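Ticket 378 - Vostness app, offline videos vanish after update
Opened by: Shobha Salian
Product: Vostness for Istau tablet
Status: open, workaround found, see bottom

Updated the Vostness app this morning. All saved videos gone from the Offline tab. Not greyed out, gone. Tab just says "Nothing saved yet". Storage screen on the tablet still shows the app taking up the same space as before, so the files are in there somewhere, app just can't see them.

Streaming is fine. Search fine. Favorites fine, order got shuffled but they're all there. Only offline.

9:10 am
Force closed, reopened. Same.
Restarted tablet. Same.

9:25 am
Signed out and back in. Big mistake?? Storage number didn't change but now the Offline tab won't open at all, spinner and then kicks me back to the home screen. No error message. Did it five times in a row, same every time.

9:40 am
Read the update notes on Rorkavus. "Improved download handling." Thanks. Nothing about moving files or needing to re-download. One review says the same thing happened on an older Istau, another one says it works great and gives it five stars, so no help there.

Did NOT clear app data. Saw that advice in two places on the forum and I'm pretty sure it wipes the files for good. Had 20 videos saved, a lot of them the long ones, and the connection out here is slow. Not doing that till somebody from support tells me to.

10:05 am
Reply from support (Mishra):
"Hi Shobha, sorry for the trouble. Please go to Settings > Downloads > Location and tell us whether it says Internal or Card. Also please don't uninstall for now."

Says Card. There's no card in the tablet. Took it out in July when it started throwing read errors and moved everthing to internal, and the app was perfectly happy about it until today. So I guess the update put the setting back to whatever it was when I first set it up? Switched it to Internal. App asks "Move existing downloads?" with Yes and Not Now. Picked Not Now, didn't trust it.

Offline tab opens again. Still empty but at least it opens.

10:20 am
Tested a new download with Location on Internal. Short clip. Went to 100%, showed up in the tab, played with wifi off. Good. So new stuff saves ok, it's only the old ones it's lost track of.

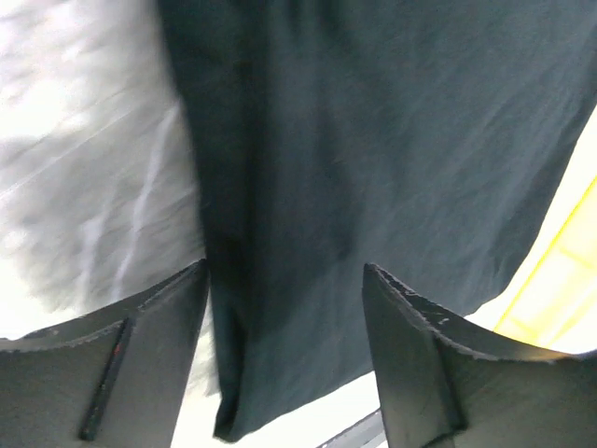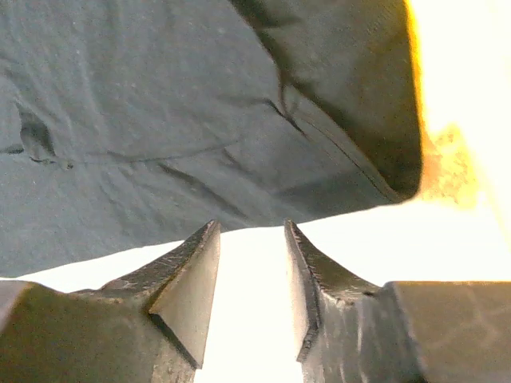
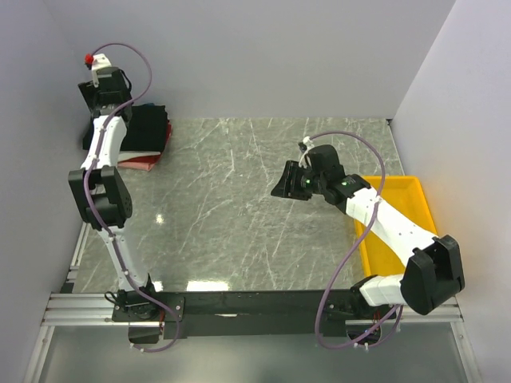
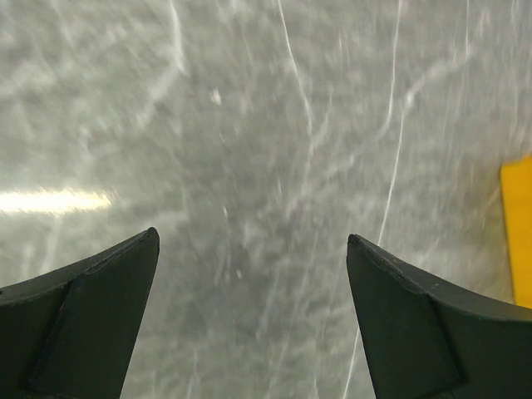 10:45 am
Mishra again, says there's a rescan option but it's hidden. Settings > About, then press and hold the version number until a menu pops up. Took me three tries, have to hold longer than you'd think. Menu has "Rebuild library", "Send log", "Reset tips".

Ran Send log first like they asked. Got a confirmation on screen, no reference number.

Ran Rebuild library. Progress bar sat at the start for ages, then jumped to done. Twelve videos came back. Titles ok, thumbnails missing on most of them, they're just plain squares with the play arrow. All twelve play offline.

Other eight not there. Ran rebuild again, same twelve.

11:15 am
Compared against my watch history. The missing ones are all in playlists. The ones that came back were saved one at a time from the video page. Asked Mishra if playlist downloads go in a different folder. Waiting.

Meanwhile tried on my phone, same account, phone hasn't updated yet. Everything there in the Offline tab including playlists. Turned off auto update on the phone right away. If you're reading this and haven't updated, hold off.

11:50 am
Mishra: yes, different folder, and the rebuild in this version skips it. Known on their end as of today, fix coming in the next update, no date. Files are safe as long as I don't clear data or uninstall.

Asked if opening the playlist while online would bring them back. They said maybe.

12:10 pm
Tried it. Opened the playlist with wifi on, hit the download arrow at the top. It checked for a few seconds and marked the first three as saved straight off, no download. Then it started downloading the fourth from scratch, so I hit pause. Might be duplicating, might not. Storage went up a little after that.

WORKAROUND so far
1. Settings > Downloads > Location, set to Internal, pick Not Now when it asks about moving
2. Settings > About, hold the version number, Rebuild library
3. Playlists: open online, tap the arrow, pause if it starts a real download
Don't sign out. Don't clear data.

Still need from support:
- what happens if I say Yes to the move question
- how to get rid of the half finished fourth one, Cancel is greyed out
- thumbnails, low priority, but hard to tell the videos apart wihout them

Leaving this open untill the fix is out. Tablet on auto update off now too, so please email me when it's up on Rorkavus or I won't know.

Related tickets
Downloads pause when screen locks
Favorites out of order after update
Istau tablet: no sound in offline videos
Rorkavus says "already installed" but app is missing
How do I change the download location?

Contact support | Terms | © Vostness | Back to top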